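Review: Brendetti wrist camera and finger kit for demonstration recording

Last updated: November 29, 2021

We bought two Brendetti kits in the spring to collect grasping demonstrations for a policy that learns to clear and stack tableware. Each kit is a small camera, a wrist bracket, a pair of dark tapered fingers and a cable that is too short. We have now recorded 2827 usable episodes with them, against a target of 3000, so this is a review after real use.

Setup took an afternoon per arm. The bracket fits the Jomuder flange without an adapter, and the screws are the same size all over, so one driver does the job. The printed manual covers an older bracket. Use the one on the download page. The calibration routine ran the first time on one arm and needed 3 tries on the other.

Recording is simple. The operator guides the arm by hand, presses the pedal at the start and the end, and the software writes joint positions and video to one file. We lost a few episodes early on to a full disk, with no warning on screen. Check free space before each session.

The camera is the part I have mixed feelings about. It sits close to the fingers, so the tips stay in view during the approach, and that is what we wanted for training. The price is that anything large and pale fills most of the picture at grasp range.

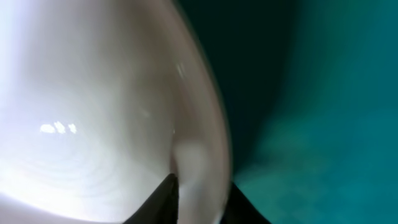
Clarham Manipulation Learning Group — Equipment Notes

Glossy white surfaces pick up bright spots that look like reflections of overhead lights, and the upper left can wash out in glare. Edges go soft with motion blur. Locking the exposure helps with the first problem. Slower approaches help with the second, but then operators take longer on each episode and the policy learns to be slow too. We kept normal speed and left the blurred frames in.

The fingers have held up well. One pad peeled at the corner and we glued it back. They are dark enough to stand out against a white rim, which makes checking the grasp point easier when labeling.

Before this we used the Donati overhead camera alone. It gives a better view of the whole table, but the arm hides the contact point at the moment that matters. We now record both. If you can only afford one, get the wrist kit for grasping work and the overhead for sorting.

Good: easy mounting, fingertips in view, files that open without conversion.
Bad: short cable, no disk warning, glare on shiny objects.

I would buy it again, with a longer cable in the same order.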